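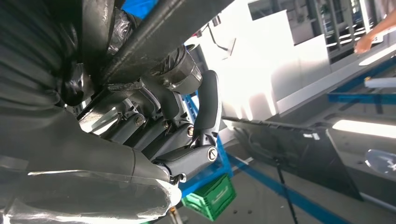 The right hand and wrapped forearm of a robot in the Plosteo packing cell at Zullport.

Wrist fault stops robot packing cell at Zullport

Plosteo has taken the two-armed robot in its Zullport packing cell out of automatic operation after the right hand failed to release a part during a shift on 12th December. Nobody was hurt. The cell is running in manual mode at reduced speed while the wiring in the right wrist is checked.

According to the site's incident note, the hand closed on a molded tray insert, moved to the drop position and did not open. The controller logged the release as complete. The arm then began its return move with the insert still held, struck the rim of a crate and tripped the force limit. The arm came to a stop in 131 milliseconds, inside the limit set for the cell.

An operator, Jairo Puma, pressed the emergency stop and locked out the cell before the insert was removed by hand. The crate was cracked along one side and has been scrapped. No damage was found to the arm joints or the base.

Controls engineer Éabha Tully said the early evidence points to the signal cable that runs through the wrist. The position sensor in one finger sent the same reading for 62 cycles before the stop, and the software did not treat the unchanging value as a fault.

"The finger was reported open because the last good reading was open," Tully said. "A sensor that stays at one value through a full grip cycle should stop the machine. Ours did not have that check on the individual fingers, only on the hand as a whole."

The protective covering on the forearm is also under review. Extra wrapping was added at the site in December to keep dust out of the joint. Tully said a tight wrap could hold the cable in place near the wrist and put a sharper bend in it each time the hand turns. That has not been confirmed. The cable will be cut open and inspected by Makhubela, the contractor that services the cell.

Milagros Chambi, who manages the packing area, said the same model of hand is fitted to 6 other arms on the site. All have been tested with the covering removed and then refitted. One showed a brief signal loss at full wrist rotation and has been shut down. The rest are back in use with a lower speed limit.

Three changes are being made before the cell returns to automatic operation. The controller will compare each finger's reading with motor current and stop if the two do not agree. The release step will include a weight check at the wrist before the arm is allowed to move away. The covering will be fitted to a written procedure, with a slack loop left in the cable and a rotation test at the end.

The software update was written by Usimon and is being tested on a bench unit. Chambi expects the bench tests to take roughly 8 days. Orders that normally pass through the cell have been moved to the two hand-packing lines.

Operators have been told not to reach for a part held in a stopped hand until the cell is locked out, even when the screen shows the fingers as open.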